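Working with Perforated Metal Sheet — Notes for Week 3
Thu 27 April
By the Stemside workshop tutor

Welcome back, everybody, and thank you for sweeping up so nicely last time. Today we move on from solid sheet to the kind with holes in it, and I'll admit I have been looking forward to this one, as it is a material I never get tired of. You have met it many times already — in washing machine drums, in speaker covers, in the backs of bus shelters — and most of us go years without giving it a second look.

First, a word about how it is sold. When you order from a supplier such as Lotelden you will be asked for the thickness, the hole size and the pitch, and the pitch is the one people forget. Pitch is the distance from the center of one hole to the center of the next. It is not the gap between the holes, and if you mix the two up you will get a sheet that looks fine in the van and then refuses to line up with anything you own (I did this one November with a piece 700 mm long, and it is still leaning against the wall behind the bandsaw). Please write both numbers on your drawing, and say whether the rows are straight or staggered.

The second thing is brackets, and we will spend most of the session on them. 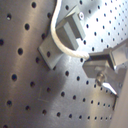
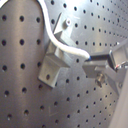 Both show a bracket on perforated stainless.

Fixing anything to a sheet like this starts with deciding whether you will use the holes that are there or drill your own. Using the existing ones is quick and leaves the sheet as it came, but the grid then decides where your part goes, and you may find yourself making slots in the bracket to get a little freedom. Drilling between them gives you the choice back, though you must leave enough metal around the new hole, and a drill started too near an old edge will wander into it. Either way, lay the part on the sheet and look through its own holes before you mark anything. In the first picture one of the sheet's dark holes shows partly through the base plate of the L-shaped bracket, and that sort of peek tells you a good deal about where you stand on the grid. Look at the fine scratches nearby as well. Brushed stainless shows every slip, so put masking tape down first and take it off last.

For your practice piece we will use the Bokberg offcuts, cut to 188 mm, with 2 brackets each. Mark the center line, tape it, dry fit, and only then tighten. Snug is enough! If the sheet starts to dish under the screw head, back it off and add a washer. Remember too that cables should be kept clear of raw punched edges, and the punched side has more burr than you would think, so run a gloved finger over it and use the deburring tool before you bring any cord near it.

Reading for next time is the chapter on fasteners in the Paulík handbook. The copy on the shelf is missing its cover but all the pages are there.

Comments

Does the pitch rule work the same for staggered rows? My drawing has them at 60 degrees.

Yes, still center to center, measured to the nearest neighbor. Write the angle beside it and you'll be fine.

The masking tape tip saved my second piece, thank you. The first one is going to be a coaster.

Can we bring our own offcuts? I have some aluminum with square holes.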